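Skemeck Tactics Board 2, two months in

Bought this in September for the U14s. Short version: good board, bad pens, app is a waste of time. 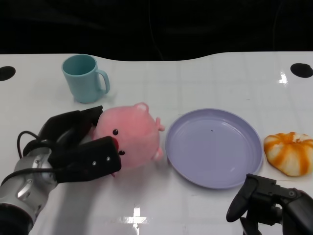 Some background. I've been coaching nine years, girls and boys, mostly Prukcombe juniors. Before this I had a folding magnetic board from a bargain bin with half the magnets gone. We were using a bottle cap for the left back all spring. So the bar was low.

What you get: the board, 2 sets of discs (red, blue, 11 each), a ball magnet, two dry erase pens, a carry sleeve. No spare goalkeeper color which is annoying. I put tape on two of the discs and that's that.

Magnets first. Strong. I run up a slope from the car park with the thing under my arm and they stay put, so I can set up the back four at home and it's still a back four when I get there. The old one, you'd open it and find your whole midfield in the corner. The discs are big enough to write a name on and the names wipe off with a thumb, sometimes when you don't want them to.

Pitch markings are printed under the coating, full pitch one side, attacking half on the other. I use the half pitch side far more than I expected. Corners, free kicks, how we press a goal kick. Full pitch is for the talk before kickoff and then it's flipped over for the rest of the morning. Proportions on the full pitch are off, the center circle is too small and the boxes are too wide. One of my kids noticed before I did. Doesn't matter for the age group but if you are fussy about spacing you'll be drawing a 4-3-3 with wingers standing practically in the penalty area.

Pens are rubbish. One was dry out of the packet, the other lasted until our second away game. Get decent ones. The eraser on the cap leaves a gray smear, use a sock.

In the rain: fine. Ink won't take on a wet surface obviously, so bring a towel, but nothing has peeled and the corners haven't swollen up. I left it in the boot for a weekend soaking wet in the sleeve and it smelled but it was OK. The zip on the sleeve is another story. Started sticking in week three, now it only closes halfway. Till Wendt, who has the U16s, bought his the same day as mine and his zip went too, so I don't think it's me.

The app. You're supposed to take a photo of the board and it turns it into a little animated diagram you can send to parents and players. Tried it maybe six times. It put our keeper at right wing. It read a throw-in arrow as a player. You also need to make an account and it emails you constantly. I just send the photo.

Compared with others: I borrowed the Aveo from Cyrill Sutter for a tournament. Nicer to look at, thinner, better pens, but the magnets slide if you tilt it and you can't hold it up in front of fourteen kids without it turning into a counter attack. The Nakajima one is a roll up mat, packs down to nothing, good if you take the bus to games. Doesn't stand on its own though, and it curls in the cold. For a team talk on wet grass with 2 minutes to go I want something stiff.

Size is about right for kids crouching in a half circle. Any more than a squad and the ones at the back give up and start kicking each other. For a senior side in a proper changing room I'd go a size up, they do one with legs, havent tried it.

Did it make us better? We still conceed from every near post corner. But now they can all point at where they should of been standing.

Four stars. Would be four and a half if they fixed the zip. Buy pens.

Edit: Skemeck replied about the zip, they're sending a new sleeve. Will update if it turns up.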